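Taking a group to the Kodano open day, what do they let you do?

Posted by Tatu Barasa, 17 June 2025

I run an after-school electronics club and we have been offered places at the Kodano open day in July. The flyer says there will be a demonstration of small parts handling and a talk on automation, but not much else. Has anyone been? I would like to know if the children can try anything themselves or if it is all behind a rope. Seven of them want to come and two get bored quickly. Also, is there anywhere to eat packed lunches?

Sharon Shemweta

Went last year. Good day out. Parking is poor, so get the bus. There is a canteen and they didn't mind us eating our own food in it.

Adhiambo Gachanja

I took a group of nine to the last one. The talk comes first and is a bit long for younger ones. After that you go through to the benches in small groups and a member of staff shows you picking up small parts with a gripper you hold yourself. Ours were all allowed a turn. The task sounds easy until you see the size of the parts. One small screw on a pale surface takes some lining up, and most of mine closed the fingers too early. 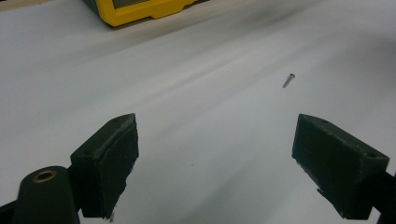

Issue 7

The number is from their visitor newsletter, which has a page on the bench session. Ask for a copy when you book. It explains the task better than the flyer does, and I read it out to mine on the bus.

For the two who get bored, ask to be put in the first bench group. The wait is the worst part. Long hair has to be tied back and bags go in a locker, which takes a £1 coin.

Merike Zariņš

I agree with most of the above but the talk was fine when I went, only twenty minutes. It may depend on who gives it. The Onu stand in the entrance hall had a sorting machine running as well, and you can look at that while you wait. They stop letting people in when they reach 100 visitors, so book even if the flyer says you can just turn up.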